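# Can a Robot Tidy My Hallway Yet?

Final project report, Intro to Automation, May

I picked this topic for a pretty selfish reason: I hate tidying up. My partner on the project, Ustyna Tkachenko, hates it even more than I do, so when the assignment sheet said "choose a job and find out whether a machine could do it today," we didn't argue for long. We split the work so that she took the shop floor (shelves, bins, packing) and I took the house. What follows is my half, with some of her results mixed in where they helped.

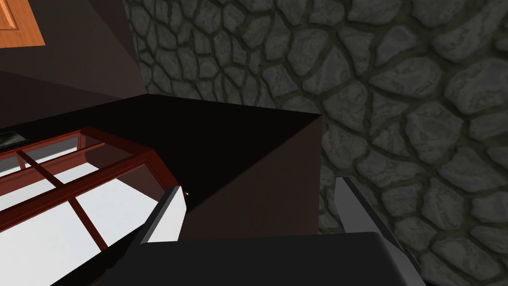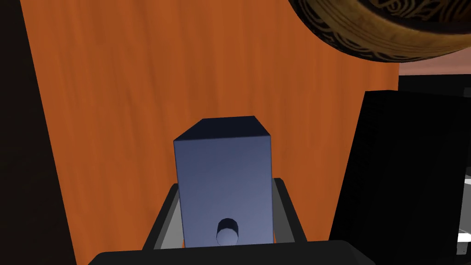
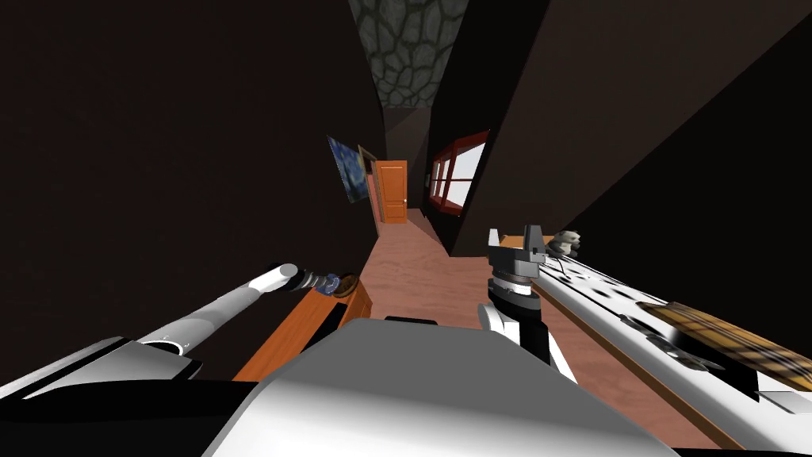 Simulated homes are where I spent most of my time, and I want to start with the hallway, because I figured it would be the easy room. No stove, no water, no laundry, just stuff that needs to be picked up and put somewhere else. But a hallway is tight! With both arms stretched forward, the left gripper is out by the small wooden cabinet and the right one is over the end of a long white board with black spots, and the dark walls come in on both sides. A person would turn sideways and squeeze by without thinking about it. A two-armed robot has to plan for its own elbows, and then there's whatever is standing around. On that same white board there's a little pale figurine, and I kept thinking about how many ways there are to knock a thing like that over while you're going for something else.

## What I was trying to find out

My question was: if you gave a robot a normal messy room and a normal instruction ("put the things from the floor on the cabinet"), how far would it get before a human had to step in? I didn't care about speed very much. My grandmother is slow at tidying and she's great at it. I cared about whether the job got finished and whether anything got broken or shoved behind the furniture.

I broke a chore down into the parts I could score separately:

- finding the thing
- reaching it without bumping something else
- getting a grip
- carrying it
- putting it down where it belongs and letting go

That last one is longer than the others on purpose. I started out with "drop it off" as the final step, and then I saw how much trouble hides in there, so I rewrote it. (More on that further down.)

## How I did it

We used a simulator called Tuston, which our instructor, Patricio Pacheco, got running on the lab computers for us. You pick a room, you pick a robot, and you give it a list of objects and places. I ran 200 tries in total, spread over 7 kinds of objects: a mug, a book, a block, a soft toy, a bowl, a pair of keys and a charging cable. Each try ended when the object was where it was supposed to be, or when it was clearly never going to get there.

For control, I used the planner that comes with the simulator. Ustyna wrote a small add-on that lets it try a grip again from a different side if the first one slips. We named it Pirulix, after a candy, and it stuck. I ran half my tries with Pirulix off and half with it on.

I should say that I scored everything by watching the replays, so it's my judgment. Ustyna checked a bunch of them and disagreed with me on a few, mostly about whether a book hanging over the edge of a shelf counts as "on the shelf." I say yes. She says I must have a terrible bookshelf. We went with her rule in the end, because it's stricter.

## What happened

### Blocks and books

The block was the robot's best friend. It has flat sides, it doesn't squish, and you can get a finger on each side and lift. If every object in a house were a block, I'd be writing a much happier report and probably ordering a robot.

Books were close behind as long as they stood up. Lying flat, they were awful. The fingers can't get under a book that's flat on a table, and the planner kept coming down on it from above and closing on nothing. People slide the book to the edge of the table and pinch it there. I showed this to my little brother and he did it without being told, and he's in second grade! The planner never did it once. There's research on teaching robots to use table edges like that, but it wasn't part of our setup.

### Mugs, bowls and the soft toy

Mugs went okay when the handle was pointing somewhere useful. Bowls were hit or miss. The soft toy surprised me, since I expected a disaster, but a squishy thing forgives a bad grip. In the simulator it does, anyway. I'm not sure I believe how Tuston handles soft stuff, and I would not bet money on it working the same way with a real stuffed rabbit.

### Keys and the cable

Terrible. I don't have much else to say about the keys. They're small and flat and they ended up wedged between the fingers at strange angles. The cable was worse. In the end I only counted a cable try as good if the entire cable was off the floor, and by that rule I got 3 good ones in the whole project, all with Pirulix on.

### Letting go

I promised more about this. Picking up gets all the attention in the videos you see online, and I had the same idea in my head when I started. But a big share of my failures came after a perfectly good pickup. The robot would carry a mug to the cabinet, lower it, open up, and tip it over with one finger on the way out. Or it would let go a tiny bit too high. With tall things it's easy to see why: the fingers have to open sideways, and if there's something standing next to the spot you picked, there's no room. I began to look at every surface in my own apartment in terms of "could I open my hand there?" and I can tell you that my desk fails.

## Did Pirulix help?

It did for pickups, yes. Trying again from a new side saved a lot of mugs. It did nothing for putting things down, which makes sense when you remember that it only looks at the grip. It also made everything longer, and a couple of times it went around and around an object so patiently that I went to get a snack and came back and it was still going. Ustyna has since put a limit on it. It stops after 2 retries now, and I think that's about right for keys, where more tries never seemed to get you anywhere.

## The shop-floor half, quickly

Ustyna's part has its own report, so I'll only borrow what matters here. She visited Boiko, a hardware store that packs its own online orders, and asked the people in the back room which jobs they'd hand over first. They said box folding and moving full bins. Then she set up something similar in simulation, with bins in fixed places, and her success rate was nearly double mine.

I was jealous for a day, and then I read her notes properly. Her bins never move. Her boxes come in a few known sizes. Somebody already did the hard part by making the room tidy before the robot came in. In a house the mess is the entire job, and it's a different mess each evening.

She also talked to a repair tech at a company called Ruvska that services warehouse equipment. His point was that stores will happily rearrange a whole aisle to make life easier for a machine, and families won't. I asked my mom if she'd move the hallway cabinet for a robot. She asked me if the robot would be paying rent.

## Problems with my own project

There are a few, and I'd rather list them myself than have them pointed out.

All my runs were simulated. Friction, squish, shiny surfaces and glass doors are all somebody's best guess in code, and real ones will act differently. I also told the robot what each object was and where it had to end up, which skips a huge piece of the problem. A real tidying robot has to decide that the sock is out of place and the doormat isn't. And I picked the objects by looking around my own room, so they say a lot about me and not much about anybody else's house.

I also changed my scoring rule partway through (the book thing) and had to go back and rescore the early tries. I think I caught them all.

## So, can it do the chore?

Some of it. If you have a hallway with solid, chunky objects and clear spots to set them down, I think a machine could handle a decent share of the pickup today, slowly, with someone nearby. Blocks, upright books, most mugs. I wouldn't let it near anything breakable, and I'd pick up my own keys and cables first, and then I've already bent down and the hallway is half done.

If I get to continue this next term, I want to work only on putting things down. Mr. Pacheco suggested adding a step where the robot checks for open space beside the target before it even picks anything up, and Ustyna already has an idea for how that could fit into Pirulix. I'd also like to try at least a handful of runs on a real arm, even if it's only with the mug.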